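Ribbed fingers for thin film - is anyone getting real numbers?

Bench Automation Forum > End effectors and cameras

pellet_mill
We've been comparing fingers on the two-arm cell and I'm not convinced by what I'm reading. The Tomavia sheet says their ribbed finger "handles film and bagging with confidence". Confidence isn't a unit. Our job is bag opening: both arms on a clear bag, then something small goes in the basket. I'd like to hear from people who have run this for more than an afternoon before I spend 300 on another set.

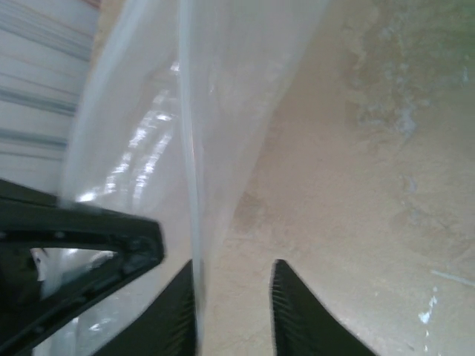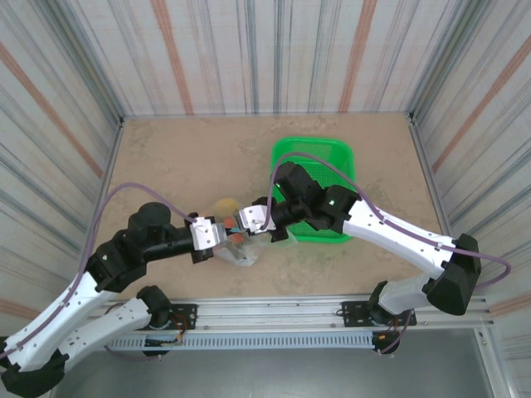

Bag work on the bench. Wrist view first, then the whole cell.

vimala_d
What's the pass rate with the fingers you have now? You've left out the only figure I'd want.

pellet_mill
Fair. 248 tries on the current fingers, 70 of them failures by our count. A failure is anything where one side lets go before the bag is open. No baseline with smooth fingers yet, that's next week.

Omo_lad
Then you don't know if the ribs do anything. We ran Lolier smooth pads against ribbed ones in October and couldn't separate them on bags. On cardboard the ribs won easily. On film it came down to how hard we squeezed and whether the bag had static on it.

torque_and_tea
Disagree, at least for heavier bags. Ribs bite on a fold. If you can get the fingers either side of a crease you'll hold it all day. The trouble is finding the crease. Look at the wrist shot: there's a whitish ridge running down towards the gap between the fingers, and that is where I'd want to close. Half a finger to one side and you're pinching a single flat layer.

Omo_lad
"All day" is doing a lot of work there. How many cycles?

torque_and_tea
100 on one bag type, before you ask. I know it's not many.

indira_w
Indira Warrier here, I look after two cells a bit like this one. I'd leave the fingers alone for now and worry about the wrist camera. Clear film is horrible for it. The left of that first picture is all bright streaks off the plastic, and the edge on the right side fades into the floor so softly I couldn't tell you where the bag stops. If I can't, I doubt your controller can.

pellet_mill
The fixed camera does better, I'll give you that. In the second one the bag is at least a shape between the two grippers.

indira_w
Better, but look at what it's sitting against. The bottom of the bag droops towards a beige tabletop and it overlaps the green basket on one side. The striped walls are probably helping you further up, where you get lines to see through the film. Try a dark mat under it - cheap, and you'll know by lunchtime.

vimala_d
Seconding the mat. I'd also like to know how the cables behave. Those purple ones loop over the joints on both arms. We had ours that loose and they caught on a bin corner.

pellet_mill
Not snagged so far. They're long because the short ones pulled at full reach. I don't love them either.

Arnaud_fan_club
Why not suction and be done with it? The Arnaud cup kit picks bags off a stack with no drama.

torque_and_tea
Picking off a stack isn't opening. A cup on a crumpled bag leaks at every wrinkle. Been there, sold the pump.

Arnaud_fan_club
Two cups, one each side, pull apart. Works for us on flat bags fresh off the roll.

Omo_lad
Flat bags fresh off the roll. Read his second picture again.

Arnaud_fan_club
OK, point taken, that one is crumpled. Still say he should test it before writing it off.

pellet_mill
I'll borrow a cup if somebody has one spare, but I'm not buying a pump on a maybe. Plan for now: same bags, same squeeze setting, smooth fingers against ribbed, then the whole lot again with the dark mat. I'll post the failures as well as the passes.

vimala_d
Shuffle the order. Don't run all the smooth ones in the morning and all the ribbed ones after lunch.

pellet_mill
Will do. Does anyone have a way of keeping static the same from one bag to the next? Ours varies a lot and I've got nothing better than leaving them out overnight.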